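Replacing the replan timer in the towel task

I spent most of last week on a part of the stack I had been avoiding, the piece that decides when the planner should stop what it is doing and think again. The version we had been running was a plain timer. Every 200 milliseconds it threw away the rest of the current motion and asked for a new one from the latest camera data. Konrad Czerwiński wrote it in an afternoon so we could get something moving, and it stayed in for much longer than he meant it to.

For rigid things the timer is fine. You ask for a grasp, the object stays where it was, and the new plan looks a lot like the old one. Cloth is different. The shape depends on what both arms are doing, and if you replan in the middle of a lift you are planning against a shape that will be gone by the time the first waypoint is reached. We saw this in the logs as a sort of stutter — one arm commits to going up, the other gets a slightly different target, and the fabric between them goes slack and then tight again.

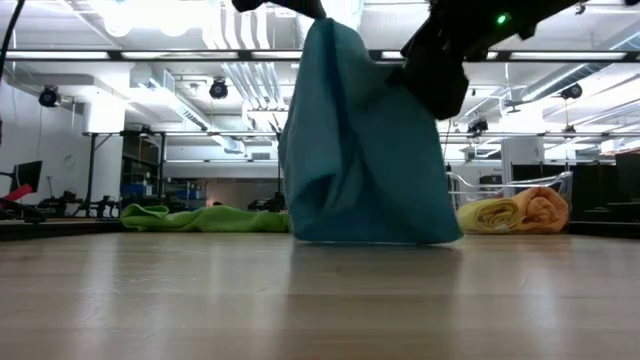

The first thing I tried was making the interval longer. That got rid of the stutter and made everything else worse. A missed grasp went unnoticed until the end of the segment, and by then the two arms disagreed about where the cloth was. I tried shorter as well, down to 40 milliseconds, and the planner couldn't keep up with its own queue.

What we have now is a set of events. The tracker publishes a small message when one of these happens: the gripper opening differs from what was commanded, the lower hem makes or loses contact with the table, or the estimated outline of the cloth departs from the predicted outline by more than a threshold. The planner ignores everything else. Between events it finishes its segment.

The outline check took the longest. Danuta Lis had a segmentation model that was trained on flat cloth, and it was confident and wrong as soon as the fabric was hanging. Deep folds came out as holes, so the area jumped up and down from one image to the next and set off an event each time. I stopped using area. The check now compares only the outer boundary, resampled to 33 points, and it needs to fail on three images in a row before it counts. Crude, but the false events mostly went away.

The other half of the work was timestamps. The wrist cameras and the fixed camera go through different drivers, and the fixed one was being stamped on arrival instead of at capture. Henryk Kołodziej had suspected this for a while and I had told him it was probably small. It wasn't. Once the stamps were right, two of the bugs on my list closed without any change to the planner at all. I owe him a coffee for that.

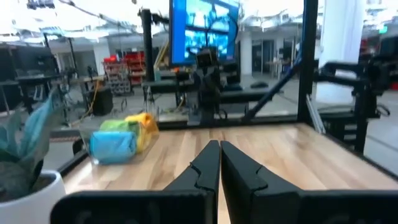 I also moved the whole thing into a replay tool, which I should have done first. It takes a recorded run, feeds the messages through at the original rate, and prints where the old timer would have replanned and where the events would have. You can change a threshold and get an answer without touching the arms. We call it Sitompul, after the folder it happened to live in, and it is in the same repository as the rest. I have run it on 521 recorded lifts so far. Reading the output is still tedious. Roman Domański wants a proper timeline view and has offered to build one, so I'm leaving the text output as it is.

Some things that are still open:

The hem contact event doesn't work well when the cloth is already partly on the table at the start. It needs a notion of "was touching on purpose."

The thresholds are set by hand, one set for large cloths and another for small ones. Switching between them is a line in a config file and I have already forgotten it twice.

If two events arrive in the same planner cycle, only the newer one is kept. I think this is right for gripper events and wrong for outline events, but I don't have a recording that shows it clearly.

I'll look at the contact one next. The branch is called event-replan if anyone in the group wants to try it before I merge. Rebuild the message package first or the tracker node will fail at startup with an error that says nothing useful.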